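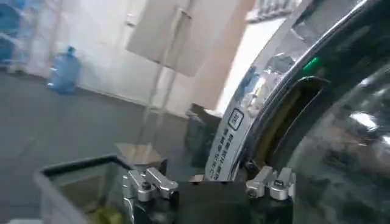 Machine with a polished stainless-steel front.

Clatell Shared Laundry Project
Progress report to the Adebisi Fund, second reporting period
Prepared by Zainab Omoregie, project manager

1. Period covered

This report covers work from the end of the first reporting period to the close of September. Spending is within the approved budget. One milestone has moved and is dealt with in section 4.

2. Membership and use

Membership stood at 124 households at the close of the period. Bookings are taken by telephone and through the Fluvow booking page. Most members book a single wash and a single dry. The early slot, from 7 a.m., is the most heavily used and is now full on most mornings. Afternoon slots are underused. A lower afternoon charge will be tested in the next period, and the results will be given by slot in the next report.

Missed bookings remain a problem. A member who does not arrive within 40 minutes of the booked time now loses the slot, and it is offered to the waiting list by text message. The rule was explained in the members' newsletter before it took effect. Two complaints were received, both about text messages arriving late, and both were passed to Fluvow.

3. Water, power and drainage

The separate water meter was fitted early in the period. Readings are taken at opening and closing and entered in the site log. The first month of readings has been left out of the analysis as the meter was wrongly zeroed at installation.

The floor drain backed up twice. A survey by Prodley found a partial blockage of lint and grit in the run between the building and the street sewer. The run was jetted and a removable lint trap fitted at the outlet. The trap is emptied at closing. There has been no further backing up.

The electrical supply was inspected and passed. The inspector advised that the dryer circuit be labelled separately at the distribution board, and this has been done.

4. Milestones

Opening of the ironing and folding area: complete.
Revised price list: complete.
Members' survey: complete, results being entered.
Heat recovery from the dryer exhaust: delayed.

The heat recovery unit was to be installed in this period. The ducting drawings supplied with the quotation did not match the wall thickness at the rear of the building, and a revised quotation has been requested. Installation is now planned for the next period. No grant money has been paid out against this item.

5. Finance

An amount of £4000 was drawn from the equipment line for the drainage works and the meter. The move between budget lines was agreed with the Fund in writing beforehand. Income from charges covered detergent, water and cleaning. It did not cover electricity, and the shortfall was met from the running costs line as planned.

6. Next period

Adesuwa Osagie will take over the site log and the monthly meter returns. The revised heat recovery quotation will be sent to the Fund for approval before any order is placed. The survey results will be attached to the next report as Annex 2.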